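Desk move, done (mostly)

13/02/2020

Quick one as I've got 12 minutes before my bus and I promised I'd write something this week.

So we moved floors. Whole team, down from the old Losatura rooms to the open bit at the other end of the building, the part with the green wall panels everyone was rude about in November. I was rude about them too. I've come round. It's a nice olive, sort of like a school blazer, and after four years of looking at a magnolia wall with a damp patch I will take any colour going.

What I hadn't counted on was how much rubbish I own. The crate they gave me was meant to hold everything from the old desk and it didn't, not even close. Three mugs. A stapler that belongs to someone in accounts, have returned it, sorry. Eight notebooks, all started, none finished. A jar of Vegemite with a best before I'm not going to type out here. Cardigan. Other cardigan. A phone charger for a phone I traded in ages ago.

Itziar Herrero moved the day before me and her whole life fit in a tote bag. A keyboard, a plant, a tin of tea. I asked how and she said she throws something out every arvo before she goes home, just one thing. Im going to try it. Won't last, but I'm going to try it.

Anyway I got in early to claim my spot before the crates came down. Desks have numbers now, little navy signs on the partition, mine's 248. Bit like a cinema. I wiped the top over with the spray from the kitchen even though the cleaners had been through — habit — and then had a good think about where things should go.

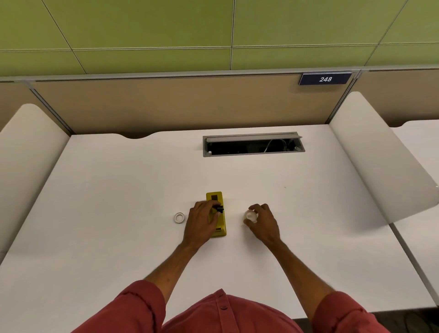

The plan is monitor dead centre, pushed back as far as it'll go. Lamp on the left. Notebook on the right because I'm right handed and for four years I had it on the left for no reason at all. Nothing else lives on top overnight. Mugs go home or go in the kitchen. That's the rule and I've written it down so I can be held to it.

Cables are the thing I care most about. At the old desk they hung down the back in a big knot and I kicked the power out with my foot at least once a fortnight. Now there's an opening in the top with a metal lid that flips up, so the lot can go down there and the lid can shut over it. Bought a packet of velcro ties from Endero, the cheap ones, and labelled both ends of everything with masking tape. Monitor, laptop, lamp. Very pleased with myself.

The curved white dividers I'm less sure of. Nice to look at, and I won't be making eye contact with the next desk every time I lift my head, but I can't pin anything to them without feeling like a vandal. The back partition is fabric so the calender and the bus timetable are going there instead, low down, under the number.

Still to do:
Find a home for the notebooks (or bin the older ones)
Ask about a hook for my bag
Get a footrest, the Etovier one is $379 which is a joke, so a ream of paper in a box it is
Give Ko his umbrella back

Will report in once I've had a proper week at it and the crumbs have set in. Bus is in 4 minutes, going, bye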